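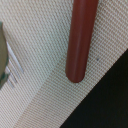 Ticket: Zulik tenancy, level 2, heating zone 4 not holding setpoint
Opened April 28, 2021 by Gus Abernathy

Zone 4 sitting well under setpoint since the long weekend, tenants have brought in their own fan heaters. Gelex controller shows valve open, no alarms. Checked schedule, fine. Checked override, fine. Marked the suspect drawings in brick red, same sort of colour as the glossy rod with the rounded end, so anything that colour on the plan is NOT verified. Black is OK to trust.

Update 1
Swapped the room sensor with the one from zone 2. Fault stayed in zone 4 — so not the sensor. Put them back.

Update 2
Rang Skurnitz, they did the commissioning in January. They reckon the actuator was set to reverse acting. Pulled the cover, it wasnt. Cost of a new actuator quoted at $2,025 plus labour, not ordering yet.

Update 3
Found it. Isolating valve behind the Ersoy panel mostly shut, probably from the flush. Opened fully, left running overnight. Room at setpoint by morning.

To do: tag the valve, fix teh drawing, cancel the quote. Leave open till Friday in case tenants ring again.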